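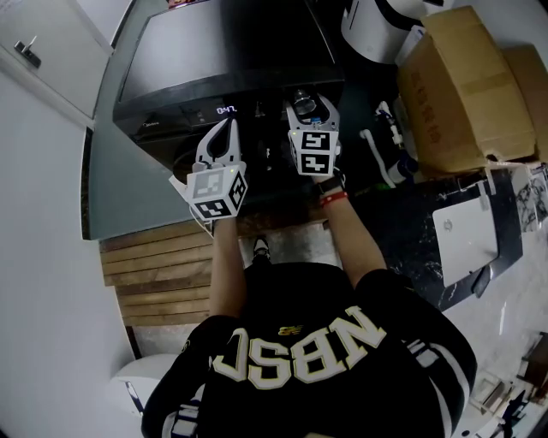
*Two grippers in front of the machine, display at 0:47.*

# Recording appliance tasks with hand-held grippers

This page explains how we at Grevholm collect demonstrations for the Disten policy. It is written for new operators who already know how to put on the head camera and start the recorder. If you did not do this yet, read the Sendance setup page first and come back.

One session is 60 demonstrations of one task. We train on sets of 416, so a set takes several sessions, and usually more than one operator. Please follow the same steps as the others, even when you find a faster way. You can write your faster way in the notes, and we will try it in the next set.

## 1. Choose the start position

Stand in front of the appliance with both arms relaxed and the gripper fingers open. Hold this for two seconds after the recording starts. The training script looks for this quiet part to find the beginning of the demonstration. If you begin to move at once, the script cuts the wrong piece and the example is lost.

Both grippers must be inside the view of the head camera. Look at the preview once, then do not look at it again while you record. People who look at the preview turn the head, and the model learns a head movement that has nothing to do with the task.

## 2. Check the wrist views

Each gripper has its own camera, and it sees much more than you expect. Before the first demonstration, move each gripper slowly from left to right at the height of the work surface and save this as a test clip. Play it back on the laptop.

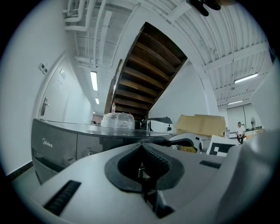 In the test clip, look for three problems: blur, a very dark picture, and lights that blink. For blur, clean the lens with a dry cloth. For the dark picture, raise the exposure one step only. Blinking comes from the ceiling lamps, and you fix it with the "mains frequency" setting in Enache, our recording program. Do not switch off the lamps. The robot will later work under the same light.

## 3. Record the demonstration

Move at a calm speed, a little slower than you would at home. Then:

1. Reach for the object with one gripper. The other one waits.
2. Close the fingers fully before you lift. A half-closed grip looks almost the same in the video, but the finger width is also recorded and the model uses it.
3. Carry the object on a simple path.
4. Open the fingers, go back to the start position, and wait again for two seconds.

If you drop the object, continue. Pick it up and finish the task. We keep these examples with the label "recovery" – they are useful, and we always have too few of them. Stop only if the object falls where you cannot reach it.

A demonstration should stay under 700 frames. Longer ones are not deleted, but they go to a separate folder and somebody must check them by hand.

## 4. Change the surroundings

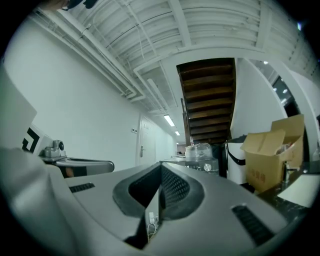 A policy that has seen only one arrangement of objects will often fail when something is moved. So after every ten demonstrations, change two things near the work area and write down what you changed. Light objects are the easiest. An open cardboard box can be turned or closed, a clear plastic container with a lid can go to another place on the table, and a sheet of paper can be taken away. Leave the marker patterns alone, because we need them for the position of the grippers.

## 5. Label and upload

Open the session in Enache and give every demonstration one label: "good", "recovery" or "bad". Use "bad" when a marker was covered for a long time or when a camera stopped. In our last August set we had 54 bad examples, and most of them had the same cause: the operator's sleeve was over the marker. Roll up your sleeves if they are wide.

Upload the session on the same day. The files stay on the laptop until the server confirms them – please do not delete them yourself. If the upload stops in the middle, start it again with the same session name and it will continue from the last complete file.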